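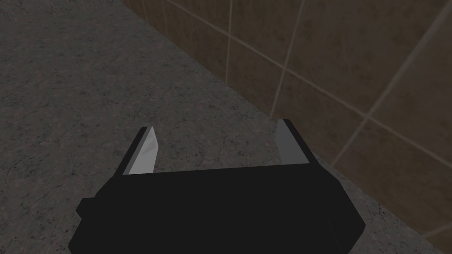
仿真厨房关卡，夹爪张开，停在石纹台面上方

我们机器人社用 Goreck 仿真套件快一个学期了，社员总来问值不值得买，干脆写一篇长一点的，大家慢慢看。

先说价钱。学校版一份438元，可以装48台电脑，摊下来比一顿午饭还便宜！安装包要从 Plilo 的网站下，社里的网速嘛……泡杯茶等着就好。

我最喜欢的是厨房这一关。灰色台面上的黑点、棕色瓷砖之间的浅色砖缝，都做得挺细，孩子们第一次打开时凑得好近，鼻子都快贴到屏幕上了。夹爪是黑色的，两片浅灰色指垫很显眼，新手调开合距离时眼睛有地方落，这一点真的帮了大忙。Maxine Katene 带的初一小组，光是练习对准墙边就存了193次记录，我翻着看，越看越高兴。

不满意的地方也有。视角默认贴在夹爪后上方，机身又宽又黑，挡掉不少台面，得自己去设置里改，菜单还藏得特别深（我找了两个下午）。中文说明书翻译得有点生硬，“抓取”和“夹持”混着用，Tipene Baxter 后来给社员手写了一张对照表，贴在门背后。

跟去年12月试过的 Cartwright 比，Goreck 画面好，零件库小一些。要参加 Fuvudetti 杯的队伍，我会选 Goreck，练习关卡和赛题的格式比较接近。只想随便玩玩的同学，先装试用版，能跑100次，够玩好一阵子了。

对照表的电子版我放在社团网盘里，要用的自己拿。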